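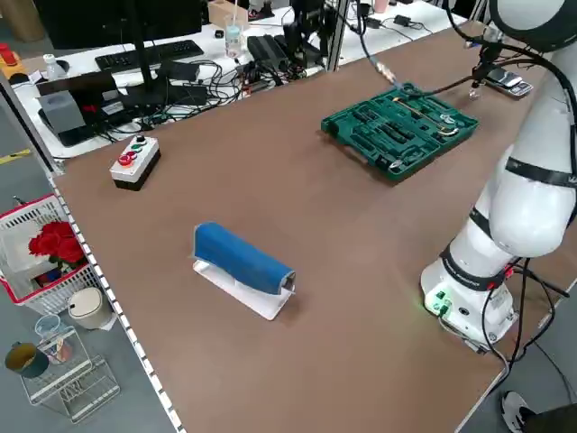
What do I do with a molded tool case once the tools stop staying in their slots?

Keep the case and fix the slots. A strip of thin craft foam pushed into the bottom of each loose compartment will hold a wrench for years, and it costs less than any replacement tray.

Posted by benchrat_ohio

That was the short version from the last thread, which got locked, so I'm starting a new one. I have a dark green plastic case on the back part of my bench and I like it. Wrenches in their own compartments, open lid, everything where I can grab it. My problem is that the case eats a lot of tabletop when it's open. Do you leave yours open all day or close it between jobs?

Posted by tallgrass

Open all day. If I have to work two latches every time I want a wrench I'll just leave the wrench on the table, and then it ends up on the floor.

Posted by m_dunphy_garage

Closed. Metal shavings get in the compartments and you never get them out. I used a Flornent case for 4 years with the lid open and the bottom of it was like sandpaper.

Posted by tallgrass

Depends what you do at the bench. I don't grind anything there.

Posted by quietlathe

I gave up on molded cases. Took everything out and put it in a Jernell drawer with dividers. Molded slots only fit what came with the set. Buy one extra wrench and it has no home.

Posted by benchrat_ohio

Don't have drawers. It's a plain brown top, and a white bench behind it for the computer stuff. I could put drawers under the white one but then I'm walking around the table every time.

Posted by m_dunphy_garage

Two surfaces is the right setup. Keep tools on one and electronics on the other. My rule is no cables on the work table except for whatever I'm using that day.

Posted by solderpot

Good rule, I've never managed it. My back bench is a monitor, a keyboard and a pile of black cables I'm afraid to unplug. Velcro straps helped for one weekend.

Posted by quietlathe

Label both ends of each cable before you strap them. I did mine in April with masking tape and a marker. Skip the printed Doltix labels, the glue lets go in a warm garage.

Posted by solderpot

Mine have held fine. Wipe the cable with alcohol first.

Posted by tallgrass

Back to the case. Put it at the far side of the table, hinge away from you, and keep the front clear for the work. If you have something round to work on, set it in a cradle so it isn't rolling into your tools.

Posted by benchrat_ohio

That's close to how I have it. I'll try foam in the loose slots and leave the lid up for now. If it fills with junk I'll come back and say m_dunphy was right.

Posted by m_dunphy_garage

Vacuum it once a month and you'll be OK. Use the narrow nozzle and take the small tools out first.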